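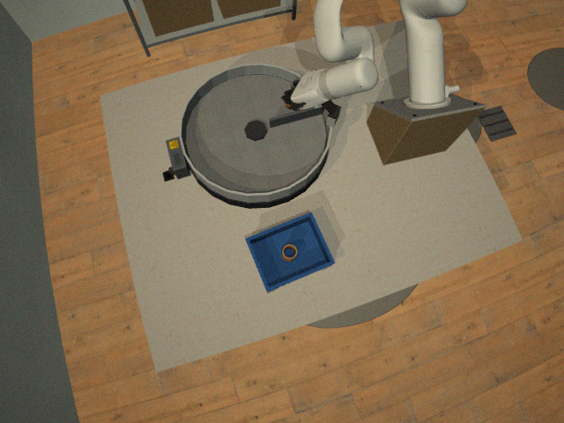 2023-09-21 – Clay reclaim, stoneware only. The slop from the throwing room has been standing long enough now that there is a clear layer on top, and I spent the morning siphoning that off and working out what to do with the rest. The main problem is still the heavy stuff packing down at the bottom while the top stays like milk. A stick and a bucket does not fix it for longer than it takes to walk to the sink. For slow stirring I favour a wide round tub with a hub in the middle and one straight arm that reaches nearly to the inner wall, so no thick ring of clay gets left around the outside. A drill paddle in the middle only clears the middle. It also pulls in air, and I don't want air in this batch.

Siphoned water went into the settling bucket by the back door, not down the drain. It was still slightly grey. I'll leave it and use it for slaking the next lot of dry scraps.

Water content. Took a ladle from well down in the tub after stirring by hand, put it in the old enamel dish and weighed it wet: 441 g without the dish. Dried it on top of the bisque kiln overnight, then on the element shelf until two weighings agreed. Dry weight 223 g. That is a bit over half clay by weight, so thicker than it looked. I had been treating it as much thinner and leaving it on the plaster far too long, which explains the hard edges on the last slabs.

Checked the litre jug as well, using the Masson casting slip as a reference because it is the only thing on the shelf that has been mixed properly. It came out at 1655 g per litre. Last month's note has a lower figure for the same barrel but the jug had a chip in the lip then and I don't trust it. New jug is the plain one with the blue line. Please use that one for slip and nothing else.

Sieving. Everything went through the coarse screen (3 mm) first. Took out sponge bits, a needle tool, one wooden rib and a fair amount of plaster crumb. The plaster is the one that matters. It came off the corner of the large bat, where someone has been scraping with a metal kidney. I have turned that bat over and marked the bad corner in pencil. Any slab that came off it before today should be kept for test tiles or thrown out. Plaster in a fired wall will spit a flake off weeks later.

The second pass, through the finer screen, was slow. It went better after I stopped pushing with the brush and just tapped the rim.

Colour. The mix is darker than the fresh bagged clay from Durkovbridge. Some of that is the iron-bearing body that gets thrown in from the evening class. There is a bin for it, with a lid, and it says DARK on the front. I don't think it will do any harm at our temperature but it will show under the clear glaze, so this batch should be kept for the tenmoku and the other dark glazes.

Smell is strong but normal. No vinegar added this time. Last time I added a cup and could not tell any difference in how it threw afterwards.

Pump. Tried the Ornix hand pump to move slop from the tub to the plaster troughs. It does the job at this thickness if the hose is kept short, and it stops dead on anything that has skipped the coarse screen. Rinse it straight away. The valve flap was stuck when I got it out, with old casting slip dried all over it – soaked it in warm water and worked it loose with a thumb. There is no spare flap in the drawer. I have written one on the Trovedell order sheet along with two more cotton sheets for the troughs.

Plaster troughs. Filled both, to two fingers deep. The left one is the older plaster and always takes longer. Plan is to turn the clay this evening, check it again in the morning and pull it off while it is still a bit too soft, then finish it as arches on the ware boards with the fan off. The fan only skins the outside.

Wedging test from the previous batch: short. It cracks on a tight bend and tears when pulled up thin. That is probably fines going out with the siphoned water, which is another reason to keep the water. I wedged one lump half and half with fresh clay and it was much better, good enough for mugs. I also wedged in a handful of ball clay on a second lump, which felt sticky and I would not do it at that amount again. Both lumps are double-bagged on the bottom shelf of the damp cupboard, labelled A (half fresh) and B (ball clay). Leave them until the end of the month, then throw a small cylinder from each and compare.

Still to do: wash down the floor by the troughs with the mop, not the broom. Scrape the tub sides before they dry. Find the lid for the settling bucket.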